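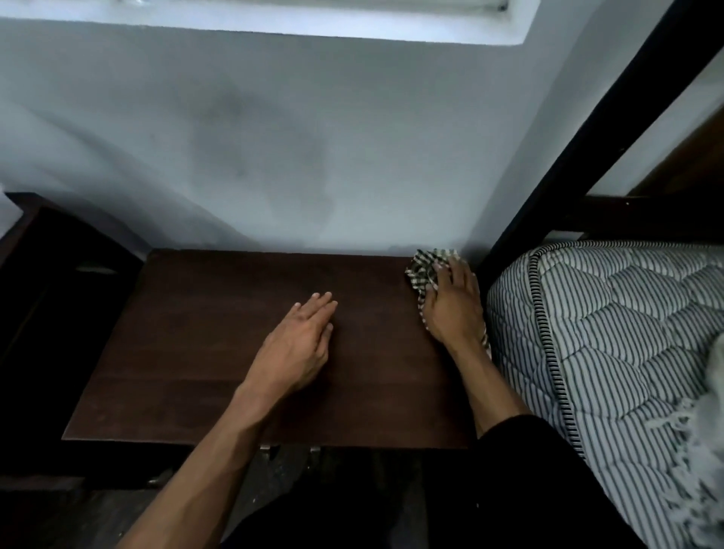 Furkine-Superficies
Ficha del conjunto de datos, versión 3

Resumen

Furkine-Superficies reúne grabaciones en primera persona de tareas de limpieza doméstica con paño. Se usa en Asex para entrenar políticas de manipulación con dos brazos. La versión 3 contiene 278 episodios grabados en 16 viviendas por 8 participantes. Cada episodio cubre una sola superficie, desde que la persona se coloca delante hasta que retira las dos manos.

Contenido de cada episodio

– vídeo en color desde la cabeza del participante
– trayectoria estimada de ambas manos
– una instrucción breve en español y su traducción al inglés
– segmentos temporales con etiqueta de acción
– notas del anotador, si las hay

No se incluye audio. Se elimina en el momento de la descarga y no se conserva copia.

Protocolo de grabación

Los participantes limpian como lo harían normalmente. No se les indica con qué mano coger el paño ni en qué orden recorrer la superficie. Se pide que no muevan los muebles antes de empezar y que no corrijan la luz de la habitación. Queremos muebles pegados a la pared, camas demasiado cerca, esquinas incómodas.

El paño lo pone cada vivienda. La primera versión usaba un único paño liso y el modelo de Drorulham lo localizaba por el color, así que Shamim Kazmi cambió la norma para la versión 2.

Etiquetas de acción

alcanzar: la mano se desplaza hacia la superficie, sin contacto
apoyar: mano sin paño en contacto con el mueble
aproximar_paño: el paño está en la mano, encima de la superficie, sin tocarla
frotar: paño en contacto y en movimiento
esquina: como frotar, pero contra un borde con pared
retirar: la mano sale de la zona de trabajo

Las etiquetas se asignan por mano. Es habitual que la izquierda lleve «apoyar» mientras la derecha pasa por varias otras.
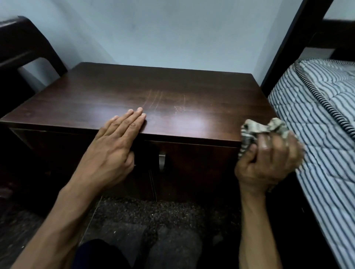
Fotograma de muestra. Mano izquierda: apoyar. Mano derecha: aproximar_paño.

La frontera entre «aproximar_paño» y «frotar» es la que más desacuerdos produce. Criterio actual: si no se aprecia contacto con claridad, se mantiene «aproximar_paño» hasta el primer fotograma en que se aprecie. Los casos dudosos los revisa Dehua Ding.

Los arañazos y las manchas de la pared no se etiquetan. Tampoco se anota si la superficie queda limpia – el vídeo no permite juzgarlo de forma fiable.

Particiones

La división se hace por vivienda, nunca por episodio. En prueba hay 3 viviendas que no aparecen en entrenamiento ni en validación. Si se vuelve a dividir el conjunto, hay que mantener esta regla.

Limitaciones conocidas

– Predomina la madera oscura. Los reflejos y las sombras bajo el borde de los muebles empeoran la estimación de profundidad.
– El pulgar se pierde con frecuencia detrás del canto o del paño. Sus posiciones en esos tramos son interpoladas y llevan la marca ocluido=1.
– Casi todos los participantes son diestros.
– No hay fuerza de contacto ni datos táctiles.

Privacidad

Se descartan los tramos con caras, documentos o pantallas legibles. Un participante puede pedir la retirada de sus episodios en cualquier momento y se eliminan en la versión siguiente.

Cambios

v3: añadida la etiqueta «esquina»; corregido el desfase entre vídeo y trayectorias en los episodios de diciembre.
v2: paños variados; división por vivienda.
v1: prueba interna, retirada.

Contacto

Grabación y consentimientos: Brittany Bélanger
Anotación: Dehua Ding
Herramientas de carga: Jeferson Bastos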